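Clesstead Basketball List – January digest
Posted by the list secretary, 9:40 pm

Re: Junix tournament, travel and court times

Answering the message from this afternoon, which I've left in below for people who missed it.

> Do we know yet if we're playing both games at Stomness? The
> sheet I got has the second one at Beaudoin, and that's a
> 30 minute drive with no traffic. Also, is the roster limit
> still 22 across the two squads?

Both games are at Stomness. The sheet with Beaudoin on it was an early draft and should go in the trash. Their gym floor is being refinished and they pulled out as a host before the final schedule was sent.

The limit is still 22 across the two squads. We have one spot open on the second squad, and I would like it filled by a guard if possible. We were short on ball handlers all through the fall, and it showed against the press.
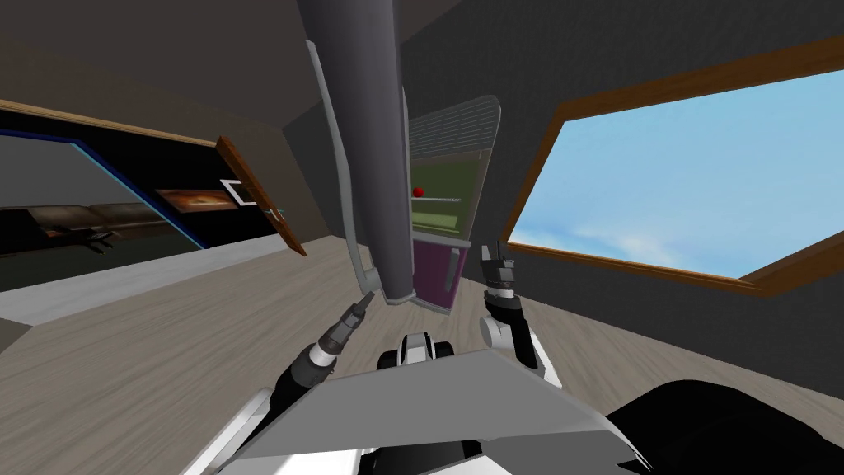 Tip-off for the first squad is at 2 pm. The second squad plays as soon as that court clears, so please be dressed by halftime of the first game. Last year we had four players still in the parking lot when the refs wanted to start, and we opened with a technical.

On money: the Junix entry is paid. The travel fund stands at a little more than 2000 dollars, enough for the van and gas with some left over for the spring league. Meals are on your own again. The snack bar at Stomness takes cash only.

Bring both jerseys. We are listed as the home team for one game and visitors for the other – the organizers have switched that before without telling anyone.

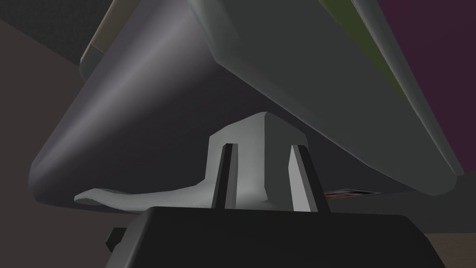

Reply from the second squad bench: we can cover the guard spot from the practice group, but only if the van leaves after noon. Two of our players work mornings. If it has to leave earlier, we'll drive ourselves and meet you at the side entrance.

Noon is fine with me. I'll move the van to 12:15 from the Clesstead lot and send the final roster to Junix tonight. Changes after that have to be made at the scorer's table.

List contact: reply to any digest | © Clesstead Basketball List | Back to top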